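Lesezeit: 6 Minuten

Frage: Welche Regeln gelten für Simulationsszenen, auf die sich eine Risikobeurteilung stützt?

In unserem Haus wird derzeit eine Tischzelle mit einem einzelnen Roboterarm geplant, an der verschiedene Alltagsgegenstände gegriffen und umgesetzt werden sollen. Ein Teil der Bewegungsabläufe wird vorab in einer Simulation erzeugt und geprüft. Die Abteilung Arbeitssicherheit hat nunmehr die Frage aufgeworfen, in welchem Umfang die Ergebnisse dieser Simulation in die Risikobeurteilung nach EN ISO 12100 einfließen dürfen und wie die Szenen zu dokumentieren sind.

Im Einzelnen bitte ich um Auskunft zu folgenden Punkten:

1. Darf ein simulierter Ablauf als Nachweis dafür herangezogen werden, dass eine Gefährdung hinreichend gemindert ist?

2. Zu den Gegenständen gehört eine Schere. Ist diese in der Simulation als gewöhnliches Greifobjekt zu behandeln, oder gelten für spitze und scharfe Gegenstände besondere Anforderungen?

3. Gibt es eine Vorgabe, wie weit Gegenstände von der Tischkante entfernt liegen müssen?

4. Müssen Beleuchtung und Schattenwurf in der Simulation der späteren Umgebung entsprechen? Unsere Szenen weisen teilweise sehr harte, stufige Schatten und einen fast schwarzen Hintergrund auf.

Die Zelle soll ohne trennende Schutzeinrichtung betrieben werden. Der Lieferant des Greifers (Kuusk) verweist in seinen Unterlagen lediglich auf die »geltenden Normen«, was uns nicht weiterhilft.

Beitrag vom Freitag, 4. März 2022

Antwort 1 (vom Fragesteller als hilfreich markiert)

Zu Ihren Fragen nehme ich wie folgt Stellung. Ich betreue bei Dinlow die Konformitätsbewertung kleinerer Roboterzellen; die nachstehenden Hinweise ersetzen keine Prüfung des Einzelfalls.

Zu 1. Die Simulation ist ein zulässiges Hilfsmittel der Risikobeurteilung. Sie eignet sich zur Ermittlung von Reichweiten, Verfahrwegen und denkbaren Quetschstellen sowie zum Vergleich von Aufstellungsvarianten. Als alleiniger Nachweis der Wirksamkeit einer Schutzmaßnahme genügt sie nach unserer Auffassung nicht. Für den kollaborierenden Betrieb mit Leistungs- und Kraftbegrenzung sind die biomechanischen Grenzwerte der ISO/TS 15066 heranzuziehen, und deren Einhaltung ist an der realen Anlage durch Messung zu belegen. Auch Anhaltezeiten und Anhaltewege sind unter den tatsächlichen Lastverhältnissen zu bestimmen.

Zu 2. Hier ist besondere Sorgfalt geboten. Betrachtet wird die vollständige Anwendung, also Arm, Greifer und Werkstück gemeinsam. Ein Arm, der für sich genommen für den kollaborierenden Betrieb vorgesehen ist, verliert diese Eignung unter Umständen in dem Augenblick, in dem er eine Schere führt. Wir verlangen daher für jedes Objekt einer Szene eine Einstufung in eine der folgenden Gruppen:

- unkritisch (zum Beispiel ein flach liegendes Buch)
- kippgefährdet oder zerbrechlich (zum Beispiel eine Vase mit schmalem Hals)
- spitz (zum Beispiel ein Stift)
- spitz und schneidend (zum Beispiel eine Schere)

Für die letzte Gruppe ist festzulegen, in welcher Ausrichtung gegriffen wird, wohin die Klingen während der Bewegung weisen und welche Bereiche dabei für Personen gesperrt sind. Liegt die Schere in der Ausgangslage mit den Klingen zur Tischkante, so ist zu klären, ob sich auf dieser Seite Personen aufhalten können. Kann dies nicht ausgeschlossen werden, ist die Ausgangslage zu ändern oder der Zugang technisch zu verhindern. Eine bloße Unterweisung halten wir an dieser Stelle nicht für ausreichend.

Zu 3. Ein bestimmtes Maß ist mir aus den einschlägigen Normen nicht bekannt. In unserer Hausregel gilt ein Randabstand von 100 mm für alle Gegenstände, die nicht befestigt sind. Abweichungen sind zulässig, müssen aber in der Szenenbeschreibung begründet werden. Zu erfassen sind ferner hohe oder gebogene Objekte im Schwenkbereich des Handgelenks, etwa Lampenhälse und ähnliche Formen. Sie werden häufig als Dekoration eingeordnet und bei der Kollisionsprüfung nicht berücksichtigt. Jedes sichtbare Objekt einer Szene muss auch über eine Kollisionsgeometrie verfügen oder ausdrücklich als rein visuell gekennzeichnet sein.

Zu 4. Für die mechanische Risikobeurteilung ist die Darstellung der Schatten ohne Belang. Anders verhält es sich, wenn ein kamerabasiertes Verfahren die Greifposition bestimmt. In diesem Fall gehört die Beleuchtung zu den Einsatzgrenzen und ist zu dokumentieren. Stufige Schattenränder deuten in der Regel auf eine zu niedrig aufgelöste Schattenberechnung hin. Sie sollten die Einstellung anpassen oder in der Dokumentation vermerken, dass die Erkennung mit dieser Darstellung geprüft wurde und eine Prüfung unter realem Licht noch aussteht. Eine sicherheitsbezogene Funktion darf auf einer solchen Bilderkennung ohne entsprechende Qualifizierung ohnehin nicht beruhen.

Für die Ablage empfehle ich je Szene ein Datenblatt mit Version der Simulationssoftware, Robotermodell, Greifer, Objektliste mit Einstufung, Startwert des Zufallsgenerators und verantwortlicher Person. Bei einem Vorhaben in Metdale lagen uns im Oktober 3.975 simulierte Durchläufe vor, von denen sich kein einziger einer bestimmten Szenenversion zuordnen ließ. Für die Beurteilung waren sie damit nicht verwertbar, und das Verfahren musste wiederholt werden.

Vija Krūmiņa

Antwort 2

Ohne CE keine Inbetriebnahme. Die Simulation interessiert die Aufsicht nicht, dort zählt allein die Anlage. Einfach einen Zaun aufstellen, dann erübrigt sich der Rest.

Kommentar zu Antwort 2: Diese Aussage ist in der vorliegenden Form nicht zutreffend. Auch eine trennende Schutzeinrichtung ist Gegenstand der Risikobeurteilung, und die Betriebsarten Einrichten und Instandhalten bleiben gesondert zu betrachten. Der Fragesteller hat im Übrigen angegeben, dass ein Betrieb ohne trennende Schutzeinrichtung vorgesehen ist.

Antwort 3

Ergänzend zur ersten Antwort sei auf EN ISO 10218 Teil 2 hingewiesen, der die Integration von Robotern in Anlagen behandelt. Maßgeblich ist stets die Fassung, die zum Zeitpunkt des Inverkehrbringens anzuwenden ist.

Bei Anier wird jede Szene von 2 Personen freigegeben, wobei mindestens eine nicht an der Erstellung beteiligt gewesen sein darf. Geprüft wird anhand der Objektliste und einer gerenderten Ansicht. Ist ein Teil der Tischfläche in dieser Ansicht durch einen größeren Körper im Vordergrund verdeckt, so ist eine weitere Ansicht beizufügen. Nach meiner Erfahrung werden verdeckte Bereiche sonst stillschweigend als frei angenommen.

Hinsichtlich des Randabstands handhaben wir es etwas strenger als oben beschrieben, allerdings nur bei spitzen Gegenständen. Die Objektliste sollte zudem auch feststehende Körper enthalten, die nicht gegriffen werden. Ob für Stifte tatsächlich eine eigene Gruppe erforderlich ist, wird bei uns unterschiedlich beurteilt; derzeit führen wir sie gemeinsam mit den Scheren.
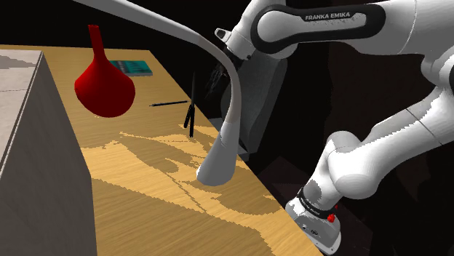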